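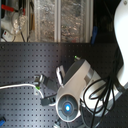 Unit 4: Reading a river for walleye
Handout for the evening class, Kanako Katayama
Updated April 6, 2024

Bring this with you to the bank session. Pencil too, pens quit in the cold.

Recap from last time
- lakes: fish relate to structure + depth
- rivers: fish relate to CURRENT first, everything else second
- if you only remember one thing from unit 3, it was the slide on current seams. Go back and look at it.

Why walleye sit where they sit

A walleye doesn't want to fight heavy water all day. It wants to rest in slow water with fast water close by, so food comes past and it can dart out and grab it. So we look for edges. Fast next to slow. Deep next to shallow. Clear next to muddy, after rain especially.

Terms (will use these all night)
Seam - line where fast and slow water meet. Foam and leaves often ride along it.
Eddy - water turning back upstream behind something. Point, bridge pier, big rock.
Wing dam - line of rock run out from the bank to push current to the channel. Mostly underwater at normal level.
Tailrace - the water just below a dam.
Hole - deeper scour, usually outside of a bend.
Flat - shallow even bottom. Night water.

Season by season, short version

Late winter to March. Fish stacked in the deep holes and the slow side of tailraces. Slow presentations. Strikes feel like wet leaves, a bit of weight and nothing else. Set the hook anyway.

Spawn. Gravel and rubble, moving water, shallow. Males show up first and hang around longest. Check the regs before you go anywhere near a dam at this time of year, some stretches close and the signs are easy to miss. We will talk about whether to fish spawning fish at all, opinions differ in this class and thats fine.

Post spawn. Tough. Females drop back downstream and scatter. Cover water. Crankbaits along the rock, keep moving.

Summer. Wing dams, upstream face. People always fish the downstream side because it looks calmer up top. Active fish are on the front, low, tight to the rock, where the current hits and makes a cushion. Early and late in the day. After dark, flats next to the channel.

Fall. Back toward the holes, bait gets bigger and so do the lures. Best month depends who you ask.

Worked example: the Soswood bend

Sketch map is on the board, copy it down. River comes in from the north, hits the outside bank, turns east. Old bridge pier at the top. Gravel bar on the inside. Gauge at the landing read 473 cfs on the low day and 839 cfs on the high day, same stretch, same class.

Low day (473). Pier eddy is small and shallow, not much holding room. Hole on the outside bend is the best spot by a long way. Seam runs tight to the outside bank. Anchor above, cast down and across, let it swing.

High day (839). Everything slides toward the bank. Seam moves off the outside and you get soft water over the inside bar, which was too thin to bother with before. Pier eddy now worth 10 casts. Hole is still holding fish but hard to get a jig down to them.

Point being the spot changes when the flow changes. Read the gauge before you load the truck. Write the number in your log every single trip, even the bad trips. Bad ones more than the good ones.

Jig weight
Go as light as you can and still tick bottom. If you never feel bottom, go up a size. If it plows and sticks, go down. Don't copy the guy next to you, he may be on thicker line, and line drag matters more than people think. Braid main, fluorocarbon leader, leader lighter than the braid so you loose the jig and not the whole lot.

Drift speed
In a boat: slip with the current, bow into it, motor just enough to keep the line straight down. Line angling back upstream = you're drifting faster than the jig. Line off downstream = holding too hard. From shore you cant control this, so cast quartering up and follow it down with the rod tip.

Common mistakes, from your logs
- standing in the fish. Shallow edge first, THEN wade
- anchoring on top of the hole instead of above it
- one lure color all night, no changes at all
- leaving at sunset
- reeling too fast on the swing. Reel slower. No, slower than that

Safety, read this bit
PFD on in the boat, not under the seat. Never anchor from the stern in current. Stay well back of any dam, upstream and downstream both, the boil below a low dam will hold a boat and not give it back. Wading belt on if you're in waders. Tell somebody which landing.

For next week
1. Pull flow readings for the Stistton landing, 3 days in a row. Note rising, falling or steady.
2. Mark on your map where you think the seam sits on each day.
3. Pick one spot to fish and write two lines on why.
4. Finish the wing dam reading if you havent.

Logs due at the start of class. Late ones I will read but not that night.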